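Subject: Re: Gripper units and table stations - planning for the next budget round
From: Greer Imrie
To: Equipment planning list

Dear colleagues,

Mariann Bozsik wrote:
> Could the Deltdale group confirm how many hand-held gripper
> units it intends to request, and whether the amount carried
> over from July is still available? The draft I hold shows four
> units and no allowance for spare fingers. I would also like to
> know if the table props are to be charged to the same line.
> Mariann

Thank you, Mariann. My responses are set out below under the headings used in the planning form. Please send any corrections to the list so that all sites work from the same copy.

1. Gripper units
The request remains at 4 units. Kirier has quoted $1,741 for each, before tax and freight. Kerr has been asked for a comparable price but has not yet replied. I would ask that the line stay open until both quotes are in hand.

2. Spare fingers
The omission was ours. A replacement pair is listed at $178, and we propose one pair per unit. Glassware is now part of the regular table work, and the ridged inner edges of the fingers must be in good order before a jar is picked up. Sites that handle only soft items may choose to defer this purchase.

3. Table props
Props should be charged to consumables - they are replaced too often to be treated as equipment. We have set aside roughly $122 per station. The kitchen layout at Deltdale uses a toaster, a divided tray with beans in three of its compartments, a wire-mesh basket, a blue plate and a clear glass jar. Other sites may substitute items of similar size and colour, provided that the tray and the jar are kept.
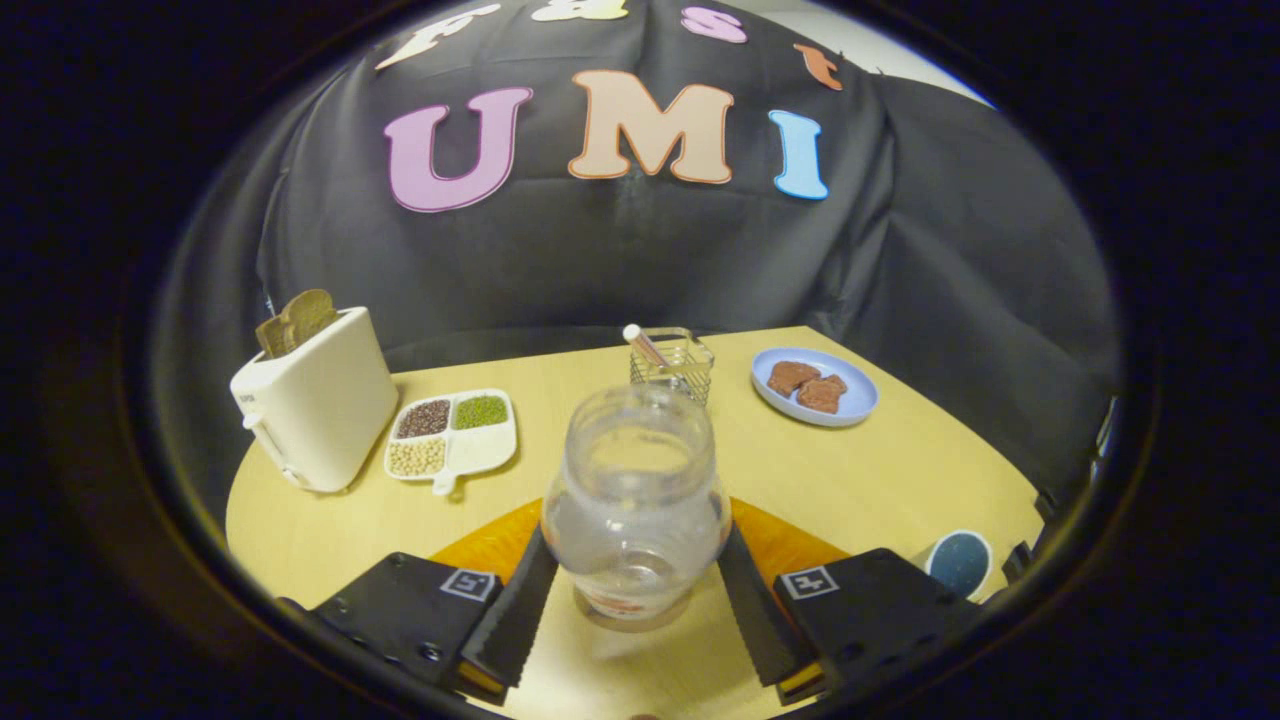

4. Carry-over and next steps
The July amount is still available but has not been assigned. Pedeo will hold it until the revised form is received. I will circulate that form once Kerr has answered, and would be grateful if each site could name one person to approve its own lines.

Regards,
Greer Imrie
Equipment Planning, Deltdale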